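Web Marketing for Small Firms
Handout 3: Reading an agency's search report
Notes by Effie Dow, revised 5/26/24

Last session we looked at what agencies promise before the contract is signed. Today we look at what they send you afterward. Bring a real report if you have one. Black out the client's name.

The monthly report is a sales document. The people who did the work wrote it, and they would like to be paid again in December. Read it the way you would read a car dealer's account of a used car.

Start with the headline number. Our sample comes from Zeltora, an agency that ran search work for Koltedari, a small textile shop. Page one says "75 keywords now ranking on page one." Good news, maybe. Ask which keywords. When Roksolana Prokopenko went through the list for this course, she found that most were versions of the shop's own name. A shop should come up when people type its name. It would very likely have done so without Zeltora.

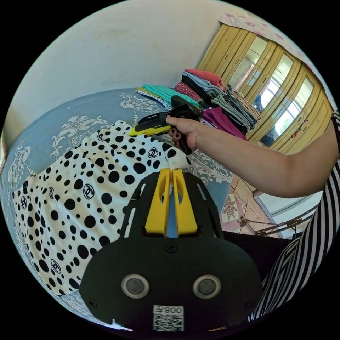 Handout 3, page 2

Next, traffic. The report says visits rose 93 percent. Three questions before you believe any growth figure:

Compared with what? A month against the month before tells you little if the shop sells gifts. Ask for the same month last year.

Visits from where? Koltedari ships inside one country. If the new visits come from places it can't ship to, they are worth nothing to the owner, and some may not be people at all.

Did the counting change? Agencies often reinstall the tracking code when they take over a site. Install it twice by mistake and traffic can appear to double overnight. I have seen this presented as a win, with a chart.

Then there is the "authority score." Every tool vendor has one and no two agree. It is a vendor's guess at how a search engine might see your site. Search engines don't use it. A rise from one month to the next may only mean the vendor changed its formula – check the release notes.
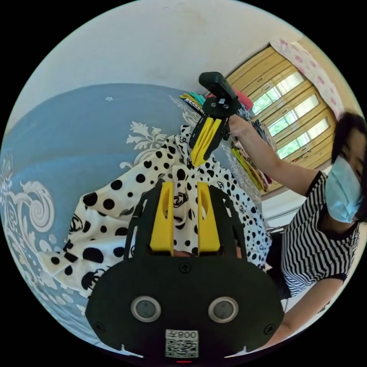 Polka-dot garment, white and black.

Links deserve a hard look. The Zeltora report lists "over 75 new backlinks." Open them. If the pages are directories with no readers, or blogs that cover roofing, pet food and loans in the same week, somebody paid for them. The client carries the risk if a search engine decides to act on it. The agency does not.

What would a better report say? The Sivham report (in your reader) is dull and much shorter. It gives inquiries by source, what was changed on the site, and two things that failed. I don't fully trust it either, as "inquiry" includes spam from the contact form, but at least you can argue with it.

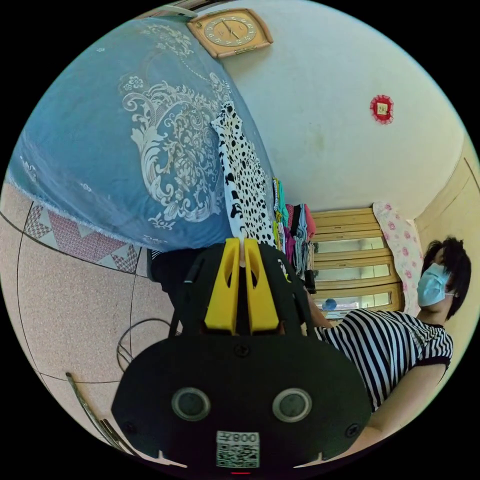 COURSEWORK

Read the Stojanović report and mark every figure that has no comparison period. Pick two and write the email you would send asking for the missing part. Keep it polite – the agency probably still holds the client's passwords, and we will get to that next session.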